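Pinza manual Zullham para demostraciones: dos meses tirando cosas a la basura

Publicado el 8 de agosto de 2025 en Banco de pruebas, sección Herramientas

Valoración: 4 sobre 5

Llevaba tiempo queriendo sentarme a escribir esta reseña con calma, y lo he ido dejando porque cada semana descubría algo nuevo de la pinza (bueno o malo) y me daba apuro quedarme corto. Muchos me habéis preguntado por ella desde que la mencioné en mayo, así que vamos allá, con café y sin prisa.

Para quien venga de nuevas a esta página: yo hasta ahora enseñaba tareas a mi brazo por control remoto, con el mando Pinside, que ya reseñé en su día y al que tengo mucho cariño. El Pinside es preciso, pero exige tener el brazo delante, encendido, anclado a la mesa, y uno acaba grabando siempre lo mismo en el mismo rincón del taller. Con la Zullham se va uno a cualquier parte de la casa, agarra los objetos con la propia pinza y hace la tarea a mano, como la haría cualquiera, y de ahí sale la demostración. ¡Qué descanso, de verdad, poder trabajar en el salón con luz de día!

La tarea que elegí para ponerla a prueba es de lo más humilde: recoger papeles y envoltorios arrugados y soltarlos en una papelera redonda. Parece una tontería hasta que lo intentas. Lo arrugado no pesa, se engancha donde no debe, y hay que abrir bien las mordazas y esperar un instante antes de retirar la mano. Al principio yo soltaba y me iba, todo en el mismo gesto, y luego el brazo aprendía exactamente esa mala costumbre y dejaba la mitad de los papeles en el suelo. Culpa mía, no de la herramienta.

Grabé 100 demostraciones en dos tandas. De la primera tuve que descartar bastantes, casi todas por el vicio que os cuento, y la segunda salió mucho más limpia. Con ese material, el brazo acierta en la papelera el 65 por ciento de las veces, que para mí, trabajando en casa y con la política de entrenamiento que trae de serie el paquete de Şimşekoğlu, es un resultado muy digno. Con el Pinside, en la misma tarea, me quedaba bastante por debajo, aunque reconozco que también le dediqué menos tiempo y que quizá no sea una comparación del todo justa.

Lo que más me gusta son las yemas azules. Son acanaladas y agarran sorprendentemente bien las cosas finas, incluso una bolsa medio aplastada, sin necesidad de apretar como si fuera uno a partir una nuez. La apertura es generosa y eso se agradece muchísimo a la hora de soltar. El varillaje de las mordazas se mueve con suavidad y después de todo este trote no le he notado holgura en los ejes, y eso que se me ha caído ya un par de veces (una de ellas por las escaleras, prefiero no recordarlo).

Vamos con lo que me gusta menos. El gatillo cansa. En la primera media hora ni te enteras, pero al final de una tanda larga tenía la base del pulgar dolorida, y quien tenga la mano pequeña lo va a notar antes. También echo en falta un aviso más claro cuando se pierde el seguimiento: te enteras luego, revisando, y da una rabia tremenda. Y el manual es flojito, con una traducción que en el apartado de calibración directamente no se entiende. Yo salí del paso gracias al foro de Skedesthorpe, donde hay un hilo larguísimo y muy amable sobre el asunto.

Un consejo que me habría ahorrado una tarde entera: cambiad la papelera de sitio cada pocas tomas. Yo la dejé quieta durante toda la primera tanda y el brazo se aprendió el lugar en vez de la papelera. Al moverla un palmo, tiraba los papeles al suelo con una seguridad pasmosa. En la segunda la fui paseando, unas veces pegada a la mesa y otras más hacia el centro, y se nota muchísimo.

¿La recomiendo? Si ya tenéis un brazo y os habéis cansado de grabar por control remoto, sí, y con ganas. Si es vuestra primera herramienta, yo pediría prestada una antes y probaría el gatillo un buen rato. Le quito un punto por él y por el manual. El mes que viene quiero ponerme con la ropa doblada, que me da bastante respeto, y ya os iré contando.
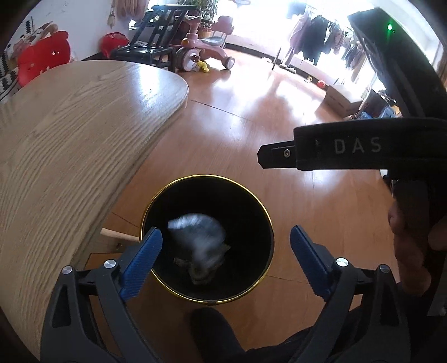 Soltando un desecho arrugado en la papelera, junto a la mesa de madera.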